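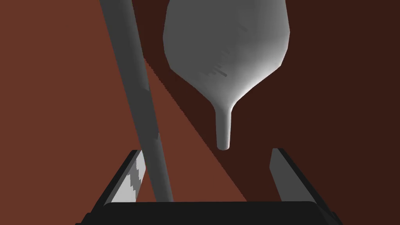 Fig. 4. Rod and gripper, simulated view.

Section 5. Setting up a grant application in Jedus

Read this section before you open a new application. Jedus is the form system used by the Karppinen Fund for teaching and research grants, and it is not as forgiving as the welcome screen suggests. The screen says you can be ready to submit in 30 minutes. We have yet to meet a department that managed it.

You will need:
Your staff login for the college
The fund's call text, saved as a file on your own machine
A budget your finance office has seen
The name of one person who is allowed to sign for the college

5.1 Opening the application

1. Log in and choose New application. Do not choose Copy last year's. It copies the old budget rules along with your text, and you will get errors in fields you can't see.

2. Pick the call from the list. Check the call number against your saved file. Two calls may have almost the same title, and Jedus lets you apply to the wrong one without a murmur.

3. Type a short title. The limit is given as 42 characters, counting spaces. Anything longer is cut when the form is printed, though it looks fine on the screen.

4. Press Save, then log out and log in again. If the title is still there, carry on.

Note: The green tick beside a page means the page has been opened. It does not mean the page is complete, whatever the pop-up help says.

5.2 Adding your partners

1. Open People and enter each partner's work email. Personal addresses are accepted at this stage and refused at the last one.

2. Give each partner a role. "Contributor" can edit everything, including the budget. "Editor" can edit only the text. These look to us like they were named the wrong way round, and Iltance, who run the system, have told us they are correct.

3. Ask partners to accept the invitation within 14 days. After that it lapses, and a second invitation to the same address will often not arrive. Use the resend link on the old one.

Caution: Two people should not work on the same page at once. Jedus claims to merge changes. In our trials it kept whichever version was saved last and gave no warning. Agree who has which page and write it down somewhere outside the system.

5.3 The budget page

1. Enter staff costs first. The overhead line is worked out from them and will show zero until they are saved.

2. Enter travel, equipment and school visits as separate lines. A line called "Other" is allowed, but reviewers tend to ask what is in it.

3. Compare the total with your own spreadsheet. If they differ by a small amount, look for rounding in the monthly salary figures. If they differ by a lot, look for a partner who has added a line.

4. Export the budget as a file and keep it. The Revton add-on is meant to send the figures straight to your finance office. Some offices receive them and some do not, so send the exported file as well.

5.4 The impact statement

The form asks you to say how the work will benefit learners, the region and "wider society". There is a suggested wording button. We advise against it. The wording is the same for every subject, and anyone who has read more than a handful of applications will know it on sight.

Write what you expect to change and how you would find out if it had not. If you have figures from an earlier project, give them with their source. If you have none, say so.

5.5 Sending it in

1. Press Check all pages. Deal with anything marked red. Amber marks may be left, but read them.

2. Ask your signatory to log in and approve. Approval is cancelled by any later edit, even a single full stop.

3. Press Submit and wait for the receipt number on screen. The email receipt can take hours, so copy the number down.

4. Download the final form and look through every page for missing text.

Caution: The deadline clock in the corner follows your own computer's time. The fund's clock does not.

Questions about this guide go to Orvokki Ikonen in the research office. For lost logins, ask Elli Rautiainen. Neither can extend a deadline.

Last checked 29/08/2026. The menus may be changed in the November update.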